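Paper Persists in the Rented Office

Firms that lease furnished rooms by the month were expected to give up paper first. The records kept by Pokura, which lets serviced offices, suggest otherwise: tenants stored 3,569 files on its premises in March, against 3,758 a year earlier.

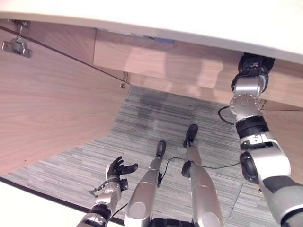

Storage has therefore returned to the discussion of how such rooms are fitted out. Trodik, a supplier to the trade, now offers cabinets on two-year terms. Desks in a pale wood grain with a white top remain the usual choice, and tenants tend to ask for cupboards to match.

The law firm Shaikh keeps closed matters for 13 years and reviews them each spring – a task that still requires someone to open every file. 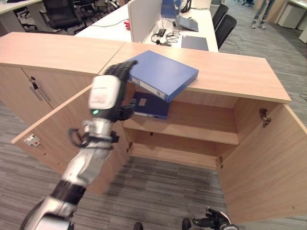 A blue binder held over an open cabinet, with a darker one lying flat on the shelf.

Pokura will review its storage charges before the next round of leases.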